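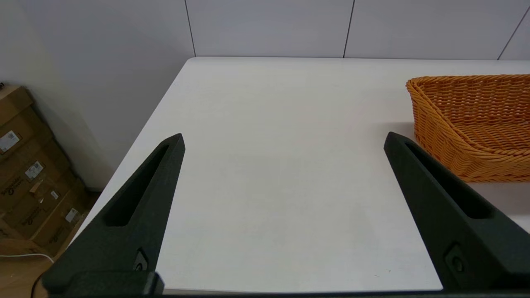

Open day at the Ekorside table workshop, Bruvthorpe

I've been threatening to replace our kitchen table for years, so when my sister sent me the flyer for the Ekorside open day I was in the car before she'd finished typing. Bruvthorpe is 69 miles from us, most of it behind a hay truck. The workshop is down past the grain store with a sign so small I drove by it twice (if you reach the bridge you've gone too far).

They only make tables. No chairs, no shelves, no cute little stools by the register. Jarosław Kozłowski, who started the place, told me chairs made him miserable and he gave them up in his second year. He shows people through himself, in groups, and ours was big enough that I spent the first ten minutes looking at the back of a very tall man's jacket.

The tour part

You start in the wood store, which smells fantastic, and then go through to where they cut and glue up the bases. I liked the gluing more than I expected! There was a rack of clamps along the whole of one wall, and a woman working there let a couple of kids tighten one on a practice piece. They took it extremely seriously.

The finishing room we could only look at through the window. Jarosław talked for a long time about dust. A white top shows every single speck, he said, and a dark top shows every fingerprint, and people who have owned one always come in asking for the other. I've got a dark one at home. I came in asking for a white one. He looked pleased with himself.

The white tables

And so to the Brira, the thing I had driven all that way for. It's their big plain white table and I'd only seen it on a friend's phone. There's really not much to tell you about how it looks, and I mean that as a compliment: a broad white top, smooth all over, slightly matte so you don't get that dentist's office shine. There's a touch of gray in the white too. It's very faint, but my kitchen walls are a warm cream and I stood there for ages trying to picture the two together. A bright white would look awful with them. I think this would be OK.

What surprised me was the size. With the far side up at the wall it still seemed to go back forever, and I'm tall, and I did wonder how I'd ever wipe the back of it without climbing on. The corners are sharp, too. My friend's kids are at exactly the right height for them, so I asked, and yes, they'll round the corners off for you, no extra charge, but you have to say so when you order.

We were encouraged to lean on things, which I did, with my full weight. No wobble. A man next to me asked if he could sit on one and was told he could if he took his keys out of his back pocket.

Care advice went by pretty fast, but I scribbled down what I could. Warm water and a drop of dish soap for everyday. No scouring pads, ever. Turmeric will stain it and Jarosław didn't pretend otherwise, he just said to get to it quickly. Hot pans go on a trivet. You're supposed to leave a new one alone for 3 days after delivery before you put anything heavy on it, and I know for a fact that my household couldn't manage that.

Lunch

Siddiqui's, across the road, does the food for these days, and they'd set up in the yard with a grill and a long line. I had the lamb flatbread with pickled onions and then, I'm sorry to say, another one. Bring cash because the card reader was having a bad day. There was also a lemon cake that had sold out by the time I got near it, and I'm still thinking about it.

So did I buy one?

Not yet! They take a deposit of $200 to hold a place on the list, and you get it back if you change your mind within 2 weeks of paying. I wanted to go home and measure first. I've now measured, and the big Brira fits only if we give up the armchair by the window, which has led to some discussion. There's a smaller one in the same white, but the only one they had was already sold and wrapped up, so I never got a proper look at it.

They're running another open day in September, and I've booked for that, this time with my husband and a piece of the wall paint on a card. If you're going too, get there early, wear shoes you don't mind getting sawdust in, and park at the grain store end, where it's easier to turn around. The bathroom is through the office on the left. And get the lemon cake before the tour, not after.

Posted August 11, 2025. Text and photos are mine, please ask before reusing | Contact | Back to top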